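Can any robot fold laundry yet? Like really fold it
Home Tech Help > Chores and Gadgets
Posted in February, 3 replies

Carla Moussa
Family of six, and I run a small alterations business out of the garage on top of that. So clothes everywhere, all day. I keep seeing clips of machines folding shirts and towels. Is any of it something a normal person can buy, or is it all demo stuff? Budget is maybe 2000, could stretch a little. Doesn't have to be fast. Would love it to do kids jackets and things with straps, not only towels. My brother in law says wait five years but he says that about everything.

Soomro
Short version, no. Not for 2000.

Longer version. Towels are close. Flat, square, same on both sides. Plain t-shirts, sort of. Anything with a hood, strap, lining or zipper and it falls apart quick. Cloth has no fixed shape so the machine has to work out what it's looking at every single time it lets go and grabs again. You do it by feel and dont notice.

The part that gets me is the edges. Picking up one layer and not two. Watch your own fingers next time, you kind of rub the cloth and slide a bit before you lift. Two stiff fingers can't do that well.
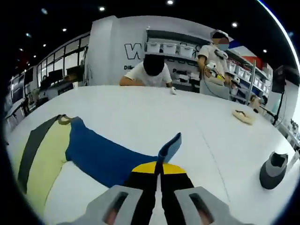
Also straps. A loop in the wrong place catches on everything, and if it's tucked under you have to find it first. Jackets are worse than shirts for this reason, and you said jackets, so I'd forget it for now. A lot of the learning still comes from people doing the job by hand over and over with grippers, on all kinds of clothes, and that's slow going.

If you want to spend the money, get a bigger dryer and a folding board. The board was 90 well spent at our place. Kids will even use it for a week or so.

bundcombe_dad
just buy less clothes lol

Claminell
Mostly agree with Soomro but the shop side is different. I work in a commercial laundry, we have a sheet folder that gets through nearly 866 pieces on a good shift. It's been around forever and it's not smart at all. A person feeds the corners in, rollers and air do the rest. Give it a fitted sheet and it jams.

So for your garage, depends what the work is. If it was 100 of the same napkin, sure, look for a used feeder. Alterations is all one-offs, every peice is different, so a person wins by a mile. Hemming, pinning, turning things right side out, I haven't seen a machine do any of that on mixed clothes without somebody standing next to it.

Sorting might come first for homes. Picking up one sock and putting it in the right bin is way easier than folding it. Not sure I'd pay for that either.

Carla Moussa
Ok thanks both. Board it is. Do they make one in adult XL or do you just fold twice?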